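I finally have a tea tray I love, and I have to tell you about it!

For years my tea lived in a kitchen drawer, in torn boxes and loose bags that had lost their tags. Every time friends came over I'd dig around in there while the kettle screamed. Then last November I wandered into Metwally, the little home goods shop near the train station, and came home with a divided wooden tray (and a candle, and a dish towel, but those are another post).

It's a reddish-brown wood with a raised rim, so nothing slides off when I carry it out to the porch. There's one big compartment in the middle and four small square ones, two on each side. I spent a very happy evening deciding what goes where. The big one gets the everyday black tea, because we drink so much of it. I buy the Flavico box of 168 bags and refill as we go. The little squares are for the fun stuff: mint, chamomile, a smoky one from Gunau that smells like a campfire, and sugar cubes. I tried honey sticks in the fourth square first, but they were too long and kept tipping out.

The lid is my favorite part. It's a separate piece, a wooden frame with a dark gray panel set into it, and it lifts right off. No hinge to fuss with! When the tea is out, I use the lid as a spot for spoons and little cookies.
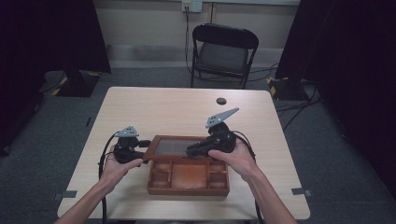
How do you clean the compartments? I empty everything out, wipe each one with a barely damp cloth, and let the tray air dry for 10 minutes before the tea goes back in. A dry paintbrush gets the crumbs out of the corners.

Next up is the coffee shelf, which is a disaster. I've got my eye on a Tandska rack with 2 levels, and I'm already moving mugs around to make room for it.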